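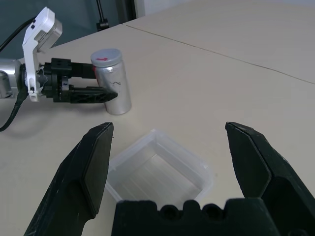 About the Farneo Robotics Club

Posted Jun 1, 2018 by the club office

Farneo is an after-school and evening robotics club for students in grades 8 and up. It started in November with two benches and a borrowed projector, and it now meets in a shared workshop on the ground floor of the Leitão building, room 2241. Members come from several schools in the area. No experience is needed to join, and most new members have never written a line of code.

The year is split into two halves. In the first half everyone learns the same basics: reading a wiring diagram, moving a single joint, writing a short program and saving it where other people can find it. In the second half members pick a project group and stay with it until summer. Groups are small, usually four or five students, and each one keeps a paper logbook that is checked at the end of every session.

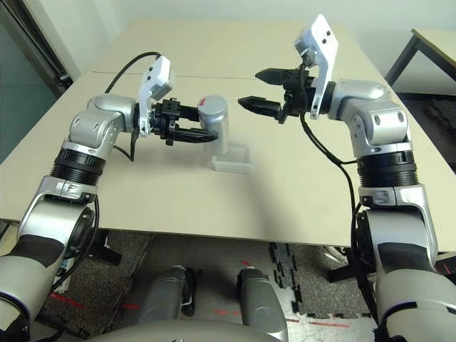

Our largest project group is called Allix, and it works on handling tasks with two arms. Students plan a short job, write down each step, then run it and note what went wrong. The jobs use plain objects on a plain table. One arm can hold a silver can with a flat gray lid while the other waits across from it with its gripper open, and a shallow plastic tray sits close by. Moving a can a short distance sounds easy, but the group spent roughly 9 weeks on grip position alone. They now keep a chart of which grips to try first.

The second group, Jaltix, builds small wheeled robots for the regional maze contest. It is a better fit for students who like soldering and cutting parts - there is a lot of both. Jaltix members pay for their own batteries. Everything else comes out of club dues.

Sessions run two hours. Students need closed shoes, and long hair has to be tied back near the arms. Parents are welcome to sit in on any session but should sign in at the front desk first. Forms for next year are at the desk too, and places in Allix are given out in the order the forms come in.

Last updated: summer term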